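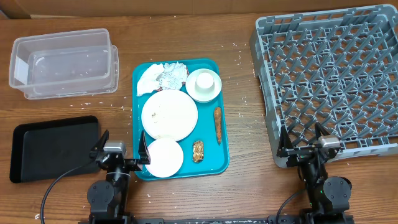 Clearing Trays and Loading the Rack: Tips for the Dining Room Kitchen

These notes are issued by the Grasdale Residence kitchen office for residents and staff who take a turn at the return table. They apply to all meals served on trays. Questions should be addressed to Ketsara Somboon at the serving counter between meals.

Before you begin

Set out everything at the table before the first tray arrives. You will need an open container for leftover food, a flat tray for items waiting to be sorted, and an empty dish rack. Keep the rack on the side nearest the machine so that full racks do not have to be carried across the table.

Leave enough space in the middle for one meal tray at a time. Two trays side by side look faster, but cups get knocked over and forks go missing. Trays that are waiting should stay on the cart.

Wash your hands and put on gloves. Change the gloves if you leave the table for any reason.

Clearing the tray

Take paper and foil off first. Napkins stick to sauce, and small pieces of foil can fold themselves under a plate and travel into the machine, where they block the filter. Open out any crumpled napkin before throwing it away – spoons and, on one occasion, a resident's hearing aid have been found inside.

Foil with food on it goes in the general trash. Clean foil may be pressed into a ball and placed in the metals bin by the back door.

Next, remove the leftover food. Fried items, bread and other dry pieces can be lifted off by hand. Use a rubber scraper for rice, sauce and anything soft. Metal scrapers mark the plates and are not to be used. Food that has been served may not be saved or returned to the kitchen, even if it appears untouched.

Pick up cups before plates. A cup standing upside down on its saucer may still be holding a tea bag or a little liquid, so lift it over the food container and turn it there.

Stack small plates separately from large ones. A small plate left resting on the rim of a large one will slide when the tray is moved, and most of our chipped plates can be traced to this.

Loading the rack

Stand plates between the rows of pegs, all facing the same way. Large plates go toward the back and small plates toward the front. Leave every second slot open when loading deep plates or bowls.

Cups should not go in the plate rack. They tip over between the pegs and come out full of dirty water. Use the cup rack, rim down, and lay saucers in with the small plates.

Do not force a plate into a slot. If it does not drop in under its own weight, there is usually a piece of food or a broken peg at the bottom. Broken pegs should be reported to Faizal Lubis, who keeps the spare racks.

Push the rack straight into the machine. A rack that goes in at an angle will catch on the spray arm.

Trays

Meal trays are washed last, after the dishes, in their own load. Wipe off crumbs with a damp cloth and rinse the corners, where grease collects under the lip. Dry trays fully before stacking. Trays stacked wet hold together and develop a sour smell by the next morning.

Serving trays and food containers are washed by hand in the left sink with warm water and dish soap. Clear plastic containers turn cloudy if scrubbed with the green pads; use a soft sponge. For oily film, spread a spoonful of baking soda paste over the inside, leave it for 4 minutes and rinse. Replace the label if it has started to peel.

The table

Wooden tabletops need some care. Sweep crumbs and grains of rice into your hand or a dustpan before wiping, as a wet cloth only presses them into the grain. Wipe along the grain with a well-wrung cloth and dry at once. Bleach sprays must not be used on wood.

Every Saturday, after the evening meal, the table is rubbed with food-safe mineral oil and left overnight. Kurniawati Wattimena keeps the oil and the cloths in the tall cupboard. Oily cloths are to be laid flat outdoors to dry before they are thrown away – they must never be left in a heap.

Supplies

Gloves, scrapers and sponges are in drawer 4. Please write down the last of anything you take on the sheet inside the drawer. Orders are placed once a month, and the December order goes in early.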